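Zernell Songbook Workstation
Home > Instruments > Keyboards > Zernell

A home keyboard for people who love a tune they can hum on the way to the mailbox. Seventh in our keyboard pages, and the one we play most in the shop.

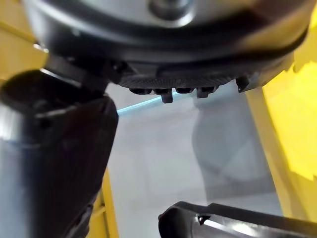
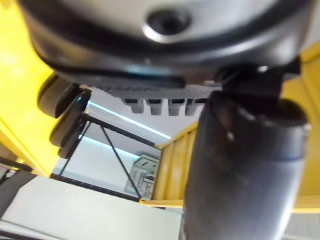
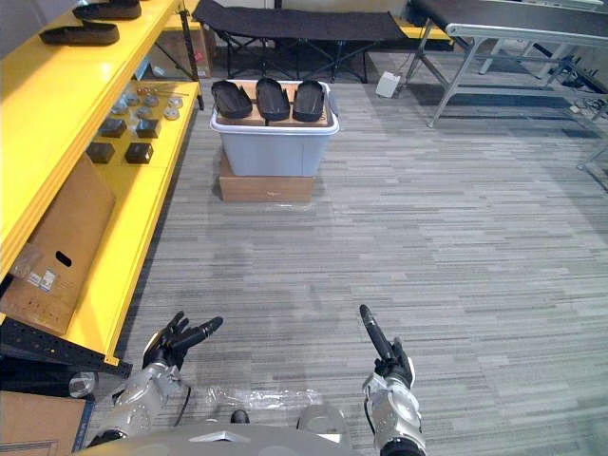
Written by the keyboard buyer, Gorell Music
Dec 12, 2022

I grew up on songs with a bridge. You know the kind: two verses, a middle part that goes somewhere you didn't expect, and then the chorus comes back and you're glad to see it. The Zernell is the first home keyboard in years that made me want to sit down and write one (badly, but still!).

The big thing is the song memory. It holds 330 songs of your own, and you can pull any of them apart by section. Press Verse, play your verse. Press Bridge, play your bridge. Then string them together in whatever order you like and the band follows along. The drummer even knows to lay off when you play softly, and I've spent whole evenings just doing that.

There are 700 sounds. The upright piano is my favorite, a little woody and a little dull in the low notes, like one in a church hall. The brass is good fun. I'm less fond of the choirs, which all seem to be singing the same vowel, and the accordion takes some getting used to.

The keys have a medium weight. If you come from an organ they'll feel heavy for a few days, and if you come from a real piano they'll feel light. The Bakura stand fits it and so does the older Oral stand, but with the Oral you need to turn the feet outward or the pedal cable gets pinched.

Last June the maker sent out an update that lets you slow a recorded song down without changing the key. Great for learning an old standard by ear! Keyboards we sell now have it loaded already.

What comes with it
Keyboard, music rest, power supply, sustain pedal, printed manual. The manual is long and the index is poor. Look for transpose under "Pitch."

Details
Songs in memory: 330
Sounds: 700
Headphone jacks: 2, both on the front
Built-in rhythm styles for waltz: 14
Speakers: built in, one at each end

The two headphone jacks are wonderful for lessons, or for a couple of people playing duets after bedtime.

Trying one out
We keep a Zernell plugged in by the sheet music racks. Bring a song you know well and play it through a few of the pianos. Bench and dust cover are sold separately.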